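Bench notebook, Evwood workshop
Front table, February, started 2 pm

Purpose of the afternoon: sort out what lives on the front table and what goes back to the shelves. The tabletop is oiled planks and has a seam between two planks, so anything with a hard foot should stay on a board or a mat from now on.

Working surface is the large pale board laid over the planks. Measured it at 81 cm on the long side. It sits flat with no rock at the corners. Left it unfinished for now. A coat of hard wax would make it easier to wipe but also more slippery, and light items already slide if the table is bumped.

Small items currently on or next to the board: eyeglasses, the orange case, the white mug, the clear bowl, wrapped candies in both the mug and the bowl.

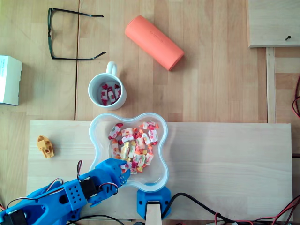 Storage for the candies is the open question. The Julledov order is a mixed bag and the pieces vary enough in size that one container shape does not suit all of them. Notes on the containers so far:

Mug. Narrow and deep. Fine for a handful. Past that, the twisted ends catch on each other and two or three come out together. The handle takes up table space and has to be turned the same way every time or it gets knocked. Stable otherwise.

Bowl. Wavy outline with four lobes, clear plastic. Easiest to pick from, since everything sits in a heap and can be reached from any side. Also the easiest to spill. Keep the fill below the rim. The bowl should stand fully on the board or fully off it — straddling the edge gives it a tilt.

Tub. White plastic, Haribo label, wavy like the bowl but with three lobes. Taller wall than the bowl, so less spillage. The lobes make it awkward to butt against a straight edge, and they waste some shelf length when tubs are lined up. No lid located.

Tried a Prorkar divider in the bowl. It does not seat because of the lobes, and cutting it down would leave sharp corners. Returned to the drawer.

Capacity, checked once with the Julledov mix: tub takes roughly 60 pieces before they sit above the rim. Did not repeat the check with the bowl. Weighing on the Ishida scale would be quicker than counting, but the wrappers differ and the average would need to be redone for each bag.

Cleaning. Warm water and a drop of dish soap for the plastic, soft cloth, air dry upside down. No scouring pads on the clear bowl, it hazes. Mug can go in the dishwasher. The board gets a damp cloth along the grain only, then a dry one. Do not park a wet cloth on the bare planks.

3:40 pm. Second look at the table with the tub out. The tub was empty and the little orange boat stood in the right foreground. The boat is a standard Benchy print and can stay as long as it does not migrate onto the board. The gray cloth was crumpled near the middle, beside the small clear box. It needs a hook. Cables behind the tub are spread over too much of the surface and should be bundled along the back before anything else gets a fixed spot.

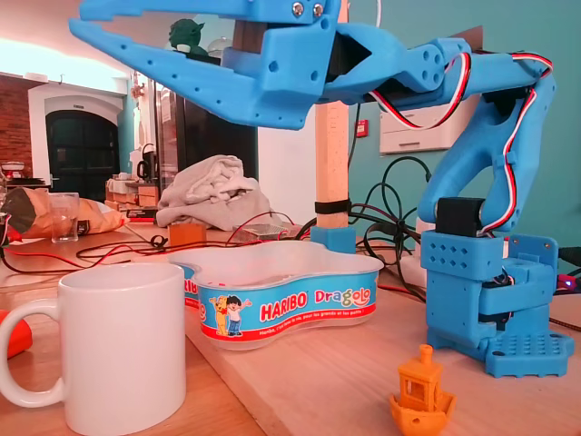 To do

Bundle the cables, label both ends.
Hook for the cloth, 6 mm hole, side rail and not the tabletop.
Wax test on the underside of the board, 2 coats, check after a night.
Look for a lid that fits the tub. If there is none, a flat square of acrylic will do.
Move the eyeglasses to the shelf by the door. They are too easy to set something on where they are.
Ask whether anyone still needs the small clear box.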